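**Small Coins, Big Opinions** | 13 July 2019

Hello again, and a big hi to the 70 of you who signed up after the Bendley meetup (my inbox has never been so lively!).

I wanted to talk about wallets this time, mostly as I spent half of last week moving mine. I'd been keeping everything on Prulura, the exchange I joined back in April, and I'd gotten lazy about it. Log in, look at the number, log out. Then they emailed to say withdrawals would be paused for seven days while they switched over to a new system, and I had a proper wobble. It all came back on time and my coins were right where I left them, but a week is a long time to stare at a balance you can't touch.

So I bought a hardware wallet, a little Lomurex one, and set it up at the kitchen table with a pot of coffee and the door shut.
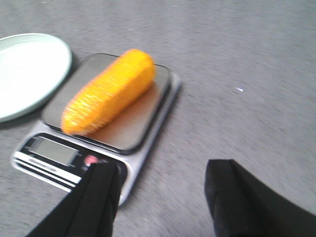
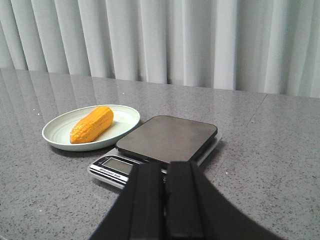
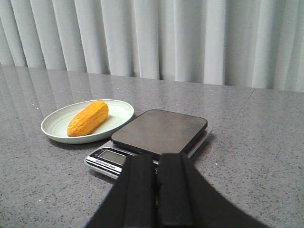 *3 min read*

Setup took me 60 minutes, and most of that was me writing the recovery words out, checking them, deciding my handwriting was terrible and writing them out again. Please do this part on paper! Réjean Landry wrote in last month to say he'd saved his in a notes app, and I've been nagging him ever since. (Réjean, have you moved them yet?)

The other thing I'd say is send a tiny amount first. I sent a few dollars' worth, waited for it to show up, and only then moved the rest. Yes, you pay the network fee twice. I was happy to pay it, and my blood pressure was too.

Sum-yee Shek asked if it's worth bothering when you only hold a little. I go back and forth on this one. The device isn't free, and if you've got $40 in there for fun I'd probably leave it alone and keep a good password on the account. My own line was the day my balance went past $2,350, which felt like real money to me. Yours might be a lot lower or a lot higher, and Joanne Nuttall tells me she doesn't have a line at all and just moves everything on payday.

Next issue I'm going to have a go at record keeping for taxes, and Beryl Ackroyd has promised to send over the spreadsheet she uses. If you've got a question you'd like in there, hit reply and I'll add it to the pile.

Reece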